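Two Grippers, One Stubborn Cable
By Glenys Humphreys – October 19, 2024
14 shares | 3 comments

I spent most of this week at Perska with the new hand-held grippers, and I'm a bit smitten! The old Buneck pair weighed on my wrists after 200 tries. With these I got through 230 before I wanted a break, and my thumbs were fine – well, mostly fine. The cable job is still the mean one, though. You have to keep both sets of jaws pointed in at each other over the table and not let the marker cubes drift. 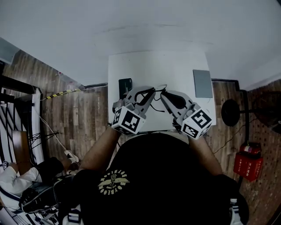 Imani Rweyemamu wasn't as sold as I am and told me the curved pads beat Buneck's on thin cable but she'd want 2,000 more tries before she called it. Fair enough. We start on the softer pads next.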